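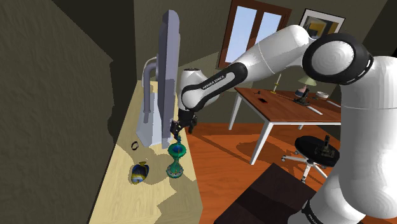

February, sim data notebook, vase pick task

Started 9:40. Goal for today: get the Ovden kitchen layout to a usable set of teleop episodes before Garba needs the training machine back.

Config: Franka arm at the counter, position control, gripper command binary. Task string is "pick up the vase." Distractors on the counter stay on, including the fish. Background furniture is fixed for this batch; only the vase pose and the light direction are sampled.

Recorded 135 episodes through Skinine with the usual controller mapping. Dropped 6 on review. Four of those were operator pauses over three seconds in the pre-grasp hover, which the old policy learned to imitate. The other two had the vase tipping on contact with a fingertip. Kept the tipped ones in a separate folder, tagged "fail_contact", in case we want negatives later.

Approach is top-down onto the neck. It is a narrow target and the lateral tolerance is small. Side grasps at the waist of the vase would be more forgiving, but the upright panel behind it limits wrist clearance on that side and the planner kept rejecting them. Left as is.

Shadow from the arm falls across the counter in most light samples. Checked whether it hurts the segmentation labels: it does not, labels come from the renderer. It may still hurt the policy on the wrist view. To be tested with shadows off, same seeds.

Bug: the Lerkell exporter wrote gripper state one step late relative to joint state. Visible as soon as you plot both on one axis. Patched the index and re-exported everything. Anything exported under the old version needs redoing, including the Mansour set (514 episodes). Garba Idahosa has the script.

14:20. Training job queued on the re-exported set, 2 seeds, default augmentation. No changes to the network.

Open:
- widen vase yaw range, currently too narrow to matter
- swap the counter texture per episode
- ask Garba if the hover threshold should go into the recorder as a warning
- rerun the replay check after the index patch, first ten episodes only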